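怎么给一部剧写首集评（赶时间版）

2021年9月16日更新，旧版删了，链接还是原来那个。

先说清楚，这里讲的是剧集首集评，就是片方提前放一两集，你看完当晚或者第二天要交稿那种。整季评是另一回事，以后再写。

要准备的：能暂停的播放器，纸笔，一个计时器。不用开弹幕，不用开社交软件，看之前也别翻别人的评。

第一步 看两遍

第一遍不记笔记。真的不记，手放开。看完马上写三行：哪里走神了，哪里坐直了，片尾出来的时候想不想点下一集。这三行后面有大用，别删。

第二遍开着时间码看。人名、地名、谁跟谁什么关系，全抄下来。尤其是改编剧，原著读者会盯着你的错别字骂。我写《Ustolis》首集那次把港口城Distton写成了Diston，少一个t，评论区来了29条纠正。改了。缓存里还是错的。

第二遍重点记：
开场到主角第一次说话隔了多久
第一个完整的冲突在几分几秒
哪场戏删了也不影响看懂
配乐什么时候停

最后一条很多人不记。配乐停的地方，通常就是导演自己最在意的地方，去看看那场戏撑不撑得住。

第二步 前提写一段，只写一段

格式随便，但是要短。主角是谁，想要什么，谁拦着。世界观设定最多带一句。奇幻剧最容易在这里翻车，光解释七个王国就用掉半篇，读者早跑了。

拿《Ustolis》当例子，我交上去的第一版前提有70多个字讲矿脉的来历，编辑全划掉，留下的是：一个被除名的测绘员回到家乡，发现地图上没有这个地方了。够了。看到这句想看的人自然会看。

不想看的，矿脉也救不了。

第三步 定一个主意

一篇首集评只装得下一个主意。“表演撑住了剧本”算一个。“节奏太慢”也算，但要说慢在哪，慢掉了什么。“总体不错有待观察”不算，这句话我见一次删一次。

找不到主意就回去看第一步那三行。走神的地方和坐直的地方放一块儿比，差别在哪，主意多半就在那儿。

还是没有的话，试试大声讲给别人听，讲到第二分钟你自己会着急，着急时候冒出来的那句就是。

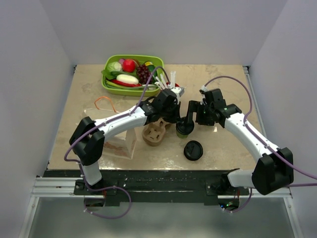
Anselmo Siqueira留言说，他不同意只写一个主意，首集本来就是散的，编剧要铺人物、铺地方、铺悬念，评论硬拧成一股反而失真。他自己的做法是写两个，一个讲故事，一个讲拍法，中间空一行，各写各的。他还说第二遍应该关掉声音看，调度的毛病一下子全出来。

两个主意我试过，字数够的话可以。我们这边限得死，写两个就两个都没展开。关声音那个倒是好办法，第三遍用吧，有第三遍的时间的话。

第四步 演员怎么写

别写“演技在线”。写一个动作，一场戏。《Drillthorpe》里女法医听完录音，没说话，把椅子推回桌子底下，推了两次。写这个就行，读者自己会判断好不好。

配角至少提一个。群戏挑最意外的那个提，不用每人发一朵花。演员名字第一次出现写全，角色名放括号里，后面统一用角色名。不要一会儿演员名一会儿角色名，我自己校对的时侯都看晕。

第五步 剧透的线画在哪

我的习惯：预告片里有的可以写，前十五分钟可以写，之后的只写感觉不写事。首集结尾的反转一个字都别碰，连“结尾有惊人反转”也别写，写了人家就一直等着。

死人也算剧透。谁受伤也算。谁是谁的爸爸，当然算。

改编剧另说，原著里有的情节照样当剧透处理，大部分观众没读过书。

第六步 打分放最后

先写完正文再打分，顺序别反。先打了分，正文会不自觉去凑那个分。首集评我一般给区间，给不了就不给，编辑非要的话给中间偏保守的那一头。

第七步 砍

初稿2,846字，交稿2,002字，这是我写《Fajardo》那篇的实际数字。砍掉的是：

导演以前拍过什么（留一部最相关的）
平台花了多少钱
“众所周知”以及它后面那一整句
跟另一部剧的三处比较，留一处
开头第一段

对，第一段基本都能砍。写第一段的时候人还没热起来，把第二段提上来当开头，十次里有九次更顺。

第八步 交之前查一遍

剧名对不对，书名号有没有漏
集数，单集时长
播出平台和上线日期，以片方资料为准
人名译名统一，有官方译名用官方的
截图有没有泄露第二集内容
解禁时间！！这个错一次以后就没有提前看片了

我自己是打印出来查的，屏幕上看不出错字。虽然这篇没打印。

补几个老有人问的

只给一集，看不出好坏怎么办？那就写这一集。别替后面几集打包票，也别替后面几集判刑。

看完特别讨厌，能写吗？能，隔一夜再发。把第二天看着还成立的句子留下，其余删。

能拿官方简介改改当前提用吗？不要。简介是帮人卖剧的，语气一读就露馅。

片方给的是未完成版，特效没做完？稿子末尾注明看的是哪个版本，特效那块先别评，等正式版上线补一段就行。

看漏了情节被读者指出来怎么办？改，文末写一行更正，写明改了哪儿。

季终评的写法打算11月写，笔记已经堆了一堆，还没理。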